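Chapter 6
Cooking with Steam
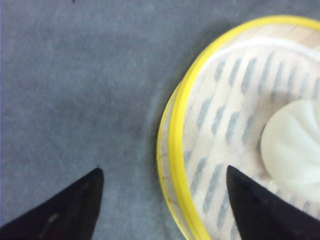

Figure 6.1 A round steamer basket in the bamboo style, on a grey surface.

Before you begin

You will need to remember from Chapter 2 what happens when a liquid turns into a gas, and from Chapter 5 the difference between heat and temperature. If either of those has gone a little misty (a joke my students have been putting up with for years), go back and read the summary boxes before you carry on. It won't take long, and the rest of this chapter will be a good deal more comfortable for it.

By the end of the chapter you should be able to explain why steam cooks food so quickly, choose a suitable steamer for a given dish, set one up safely over a pan, and say which foods do well in steam and which are better off in the oven.

6.1 A very old idea

I learned to steam food in my grandmother's kitchen, long before I knew there was any science in it. She had one pan with a lid that didn't fit, a tea towel to make it fit, and a chipped enamel plate that she stood on an upturned bowl in the bottom. Into this went fish, puddings, greens, yesterday's rice and once, memorably, my brother's birthday cake when the oven broke down. It was a pale sort of cake and it never browned, but it was as soft as anything, and he asked for the same again the next year!

People all over the world have come to steaming by their own roads. Wherever there is a pot, a fire and something to hold food up out of the water, somebody will have tried it. In parts of North Africa, couscous is steamed over the stew it will be served with, so that the grains take up the smell of the meat and spices. In southern India, rice and lentil batter is poured into shallow moulds and steamed into idlis for breakfast. Tamales are wrapped in maize husks, and British cooks have for generations tied a suet pudding in a cloth or a basin and left it to bubble away for most of the morning. In China, where the art has been taken further than almost anywhere, baskets are stacked one on another so that a single pan of water can cook a whole meal.

You will find that these dishes have more in common than first appears. The food is kept out of the water. There is a lid, or a cloth, or a leaf, to keep the steam close. And the cook, if she has any sense, keeps an ear out for the pan boiling dry.

6.2 What steam does

Put a pan of water on the hob and watch it for a while. The water warms steadily until it boils, and then, however high you turn the flame, it gets no hotter. All the extra heat goes into turning water into steam. That heat hasn't been lost. The steam carries it upwards, and when the steam meets something cooler, such as a dumpling or a piece of cod, it turns back into water on the surface and hands the heat over.

This is why steam can give you such a nasty burn, and also why it cooks so well. You can put your hand into a hot oven for a moment to take out a tray (with a cloth, please) and the air in there won't hurt you, although it may be far hotter than boiling water. Try the same over a boiling kettle and you will be very sorry. Dry air is a poor carrier of heat. Steam is a very good one.

Steaming is gentle too, in its way. Boiled potatoes knock about in the pan and lose their edges. Food in a steamer stays where it was put. It keeps its shape, and more of its flavour and vitamins stay inside, as there is no great bath of water for them to wash out into.

6.3 Choosing a steamer

There are many kinds to choose from, and a keen shopper can spend a great deal of money. Please don't feel you must. The main ones you will meet in this course are the metal pan with holes in its base, the folding metal insert that opens like a flower, the electric steamer with its own water tank, and the bamboo basket.

Bamboo has one advantage I'd like you to think about. A metal lid gathers drops of water on its underside, and sooner or later they fall on the food, so that buns come out with wet, wrinkled patches. A woven bamboo lid lets a little steam through and soaks up some of the rest. If you only have metal, wrap the lid in a clean tea towel and tie the corners up on top, well away from the flame.

Look after bamboo and it will look after you. Wash it in warm water, go easy on the soap, and let it dry right through before you put it away. A basket shut up damp in a cupboard will grow mould, and no amount of scrubbing quite gets rid of the smell.

6.4 A first try: steamed carrots

This is the dish Bilal Abou Jaoude and I have given to every new class since we began teaching together, and we are both still fond of carrots.

Peel 400 g of carrots and cut them into even slices. Pour water into a pan to a depth of 2 cm and bring it to the boil. Set the steamer over it, making sure that the water doesn't touch the base, and spread the slices out so that the steam can find its way between them. Put on the lid. Start testing with the point of a knife after 6 minutes. When you lift the lid, tilt it away from your face and keep your sleeves down.

Boil a second batch of the same weight in plenty of water and taste the two side by side. Write down what you notice about colour, sweetness and bite. Keep the boiling water as well and have a good look at it once it has cooled, as we shall be coming back to it in Section 6.5.

Words to know

Condense: to turn from a gas into a liquid.
Latent heat: the heat taken in or given out when a substance changes state without changing temperature.
Simmer: to keep a liquid just below a full boil.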